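Section 8: Shoes by the door

Pull out everything that slips on without laces first. Mine are teal, so they're easy to spot (Maysoun's black ones are always last!).

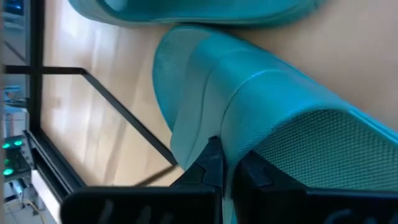
1. Knock any grit off outside, then wipe the textured parts with a damp cloth.
2. Set each pair side by side, toes pointing the same way. I leave a little gap between them so they can air out.
3. Slide them onto the lower shelf of the Dekik rack.

Note: let wet ones sit for nearly 60 minutes first.

Caution: keep soft shoes away from the heater. I warped a pair last September.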